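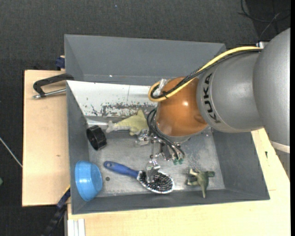
The second month of the Himasberg gripper review is complete, and this report covers what was done, what it cost us in time, and what we need before the final stage. The kit under review is the Himasberg two-finger picking package, which is sold with mounting parts, hoses and a license for the grasp planning software. We run it on the KUKA arm over the gray bin, with mixed household items and toys as the test load. The hairbrush has been the most useful item in the set. Its oval head and its handle call for different grasps, and the software often picks the head when the handle would be easier. The blue bowl is a problem when it lies on its side against the wall, where one finger has very little room.

Work done in November

Daithí Mac Giolla finished the mounting and rewrote the startup routine. The vendor's guide assumes a newer controller than ours, so this took 6 days instead of the 2 we had planned. The Nigam scoring sheet is now in use for every session. Each session is 30 picks, and we completed 20 sessions.

Small toys are picked well when they are away from the walls. Items in the corners are the main source of failed picks. We also had two stops caused by a hose pulling tight at full wrist rotation. The hoses have been rerouted with more slack and we have had no stops of this kind in the sessions run after that change.

Support from the vendor

Good on hardware, slow on software. Replacement fingertips reached our Luddale site by the end of the same week. A question about the wall clearance setting is still open – we have sent it twice, with logs.

Budget

Spending is within the plan. The extra setup days came out of the reserve. No change to the total is requested.

Next steps

Carmela Sartori will repeat the corner tests with the narrow fingertips, starting Thursday. If the results hold up, we will move on to the item list supplied by Kerumthorpe. We need a decision from you on extending the trial license, which runs out before that work can be finished. The vendor's quote for the extension is attached.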